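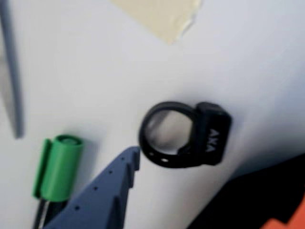
**Workshop tips, page 2: preparing small things on a table for a gripper**

The tips on this page come from the Loloveck work, where we tried to find out how much the arrangement of the table matters when a robot arm learns to pick up ordinary small things. We write them for persons who do the same at a home bench or in a school workshop. Most of them cost nothing.

The method was simple. A person guided the arm through a pick, the recording was saved, and later the arm was trained on all the recordings together. We collected 2293 recordings. After checking we kept 2144 of them, and the rest was thrown away because of mistakes in the labels or a hand in the view at the wrong moment. Then we tested the trained arm in 200 picks, half of them on a table prepared by the rules below and half on a table where we put the things down without thinking. The prepared table gave clearly better results, also for things which the arm had met only a few times during the training.

## The table surface

Use a plain, light surface without a pattern. Our first table in Penlow had a wood pattern, and thin black cables were difficult to find on it for the camera and for us too. White is good, but it must not shine. If your table is glossy, put a sheet of matte paper over it and fix the corners with tape. Put the tape outside the working area, otherwise the arm can learn to use it as a landmark, and when you change the tape the results become worse. This happened to us in August and we lost several evenings on it.

Clean the surface with a slightly damp cloth before you start, and wait until it is dry. Pencil marks go away with an ordinary eraser.

## Cables

Cables are the most difficult of all small things, and we recommend to start with them late. A cable that is thrown on the table goes where it wants, and its plug often ends under its own loops. Gather the length of it loosely on one side and lead a single end out to the open part of the table, as with the black braided cable here, where the USB-C plug lies alone and the loops stay together behind it. Leave free space next to the plug on both sides, so that both fingers can go down without touching anything. Do not tie the coil with a rubber band. The arm will then pull the whole bundle, and the recording teaches it that this is correct.
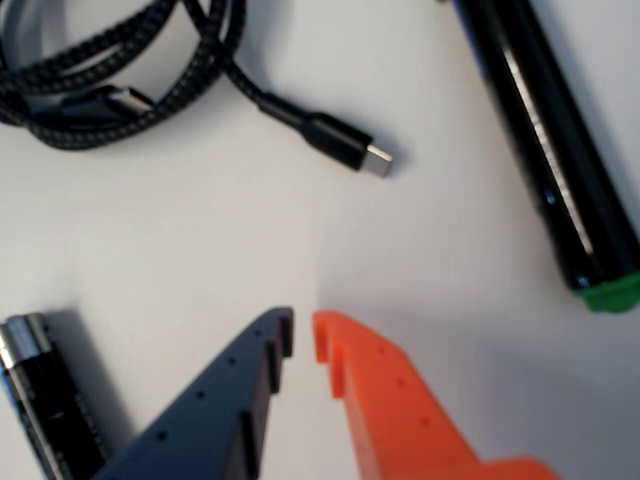

Round things need a different kind of care. A battery or a marker rolls away from a light touch, and a beginner who guides the arm usually follows it across the table. It is better to stop, put it back and make a new recording. Place the long side of the thing across the gap of the fingers, and turn it a little between the recordings, so that the arm does not learn one angle only. With the black cylinder that has a green cap at its end, the diagonal position is useful for practice: the person must rotate the wrist before going down. For things that roll too easily, a thin silicone mat under the paper helps.

## Light and shadows

Use two lamps, one on each side, and turn them to the wall or to the ceiling. Direct light makes a bright stripe on everything that is glossy, and in our tests the arm sometimes closed beside the object when this stripe was strong.

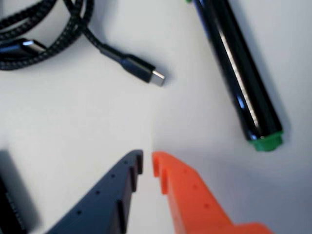

Soft shadows do not harm. Cyprian Wilczyńska compared the recordings from the morning with those from the evening and found no difference which would be worth mentioning, as long as the lamps stayed in their places. Mark the position of the lamp feet on the floor with chalk.

## Fingers

- Wipe the inner edges of the fingers before each session. Dust makes plastic slippery.
- Open the fingers wider than you think is necessary. A narrow opening pushes light things away.
- Check the screws when the fingers no longer meet evenly.
- Do not press down on the table. Stop a little above it and close slowly.

## Keeping notes

Write down what lay on the table, who guided the arm and what went wrong. Ľudovít Dvořáček keeps this in a paper notebook beside the keyboard, and we found the wrong labels only thanks to it. Name each thing always with the same word. We had "lock holder" and "lock mount" for one object, and the correction took longer than the recording.

The next page is about boxes and lids.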